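Breaking stride at the first turn with a hobble length change

We moved our four-year-old pacer up from the 3/8 track at Prukdale to the mile at Berkau in April. He is clean in the post parade and clean off the gate, then goes offstride in the first turn two starts out of three. Hobbles were let out one hole before the move. Shoes are unchanged. Where would you start?

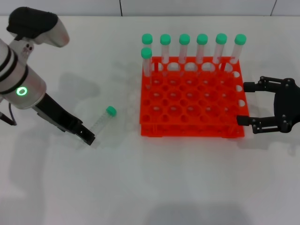 Triantafyllou
Start with the hobbles and change one thing at a time. One hole sounds small, but on a green horse it can be enough to let him roll into a trot when the speed comes up. Put them back where they were and train him two trips, the second with the last half at race speed, and go into the turn on the bit. If he stays flat, you have your answer. If he still breaks, leave the hobbles alone and look at the head pole and the line pressure on the inside.

Check the hangers as well. A stretched front hanger lets the loop drop and gives the same effect as a longer hobble. Measure both sides with the horse standing square — do not go by the hole number. Holes on older straps are not always punched evenly, and a set that has been through 30 starts will not match a new one.

Also look at the charted fractions. A horse leaving from the 3/8 gate reaches the turn much sooner and usually at a lower speed. On the mile he has a longer run to it and may be going two seconds faster per quarter by the time he gets there. Some horses need to be taken off the gate easy for a few starts until they learn to carry that speed into a bend.

stilier436
put trotting shoes on him, worked for mine

Berkau Backstretch
The shoe suggestion above is not something I would try first on a pacer that was sound and steady in the same set all winter. If you do change, change the weight in front only, and write down what came off.

Two other points. Have the vet flex him behind before you spend a month on equipment. A horse that is sore in the left hind will often hold together on the straight and let go in a left-hand turn. And read the qualifying rule in your condition book. At many tracks a run of breaks puts you back in a qualifier, and the count may include starts at the other track. Ask the race office before you enter — the judges will go by the program lines, including the ones from Prukdale.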